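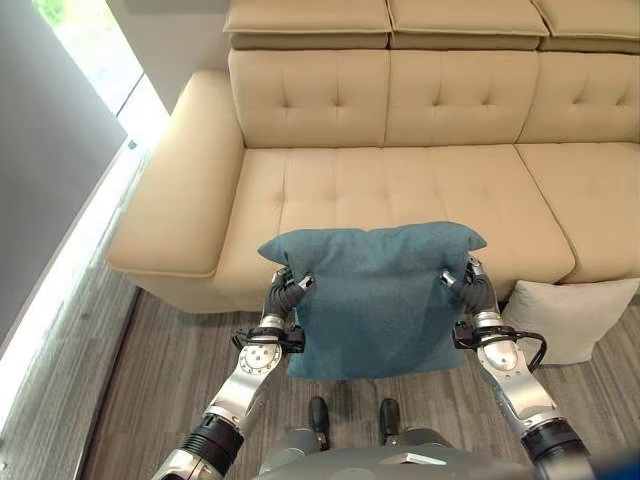 Teal pillow, both hands on it, white one still on the floor.

Sunday, November 28, 2021

Pillow task again, Harell fingers on both arms. Dagmar Kolář wants a yes or no on the Ntuli controller before January and I don't have one for her yet.

The Harell sheet promises "fabric-safe adaptive grasp." Maybe. What I get is two hands pressing in from the sides and the cover creasing at the tips. I'd like to see the same job with the old Dumadmont two-jaw before I credit the extra joints with anything. We had a whole set of fingers' worth of tuning to do per hand and I am not convinced more than two of them earn their keep on a square pillow.

Ran 18 tries on the Cloro settings, stock stiffness, no changes between runs. Counted 16 as holds. Before that goes on a slide: I was the one calling them, and my idea of a hold got more generous after lunch. Dagmar should score the logs blind.

Cable loop at the wrist still bothers me - it swings wide of the arm and nothing in the planner knows it exists. Shorter lead or a clip. Same complaint as last time, same lack of action.

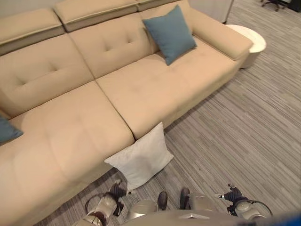 White pillow against the sofa front, hands open to either side.

The floor pickup is the harder case. Pillow is leaning on the sofa, so one face is blocked and the fingers have to come in from the edges, low down. The head view looks fine to a person. I don't trust the depth on white fabric, and I don't trust pale upholstery behind it either. Want raw depth saved next to color for every try, no smoothing.

Ntuli people say their controller handles contact with the carpet by itself. Show me the force trace.

To do:
- Dumadmont jaws, same pillows, same count
- log wrist force on both sides
- ask Harell what fabric they tested on - no answer to the first email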